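Magesa wipe-clean table covering

We stock this because customers ask for it. The maker calls it "stain-proof for life". We doubt it, and Pluvov sent us no test results when we asked.
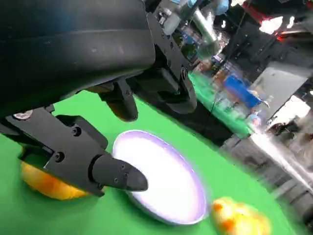

Bright, uniform green

Sold by the metre or on a 2,000 mm roll, 800 mm wide. It creases if you fold it, so store it rolled. 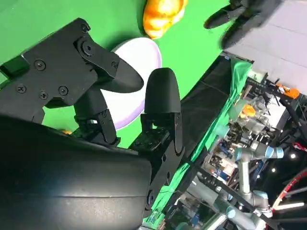 Cleaning

Soapy water will do. The £9 Stitis spray — "essential", says the leaflet — did nothing extra in our shop. 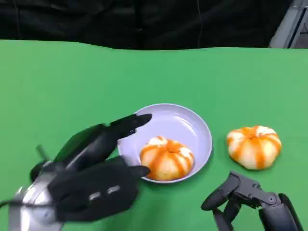
Mandarin on a plate, green covering

Keep hot pans off it, whatever the box claims.

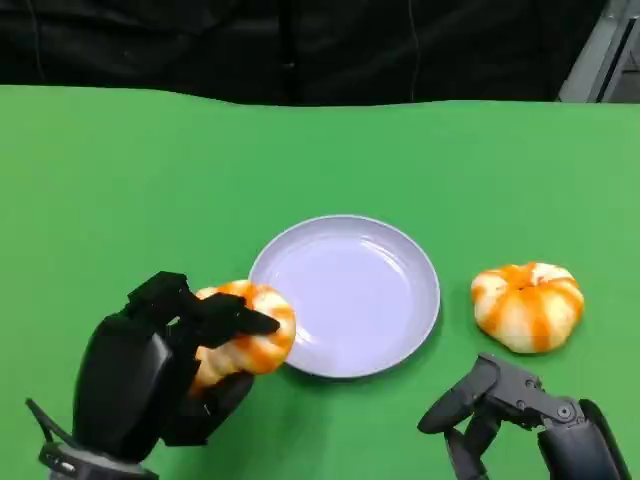
Green covering with round plate

Returns: uncut lengths only. Ask for Esther Odera at Barkwood.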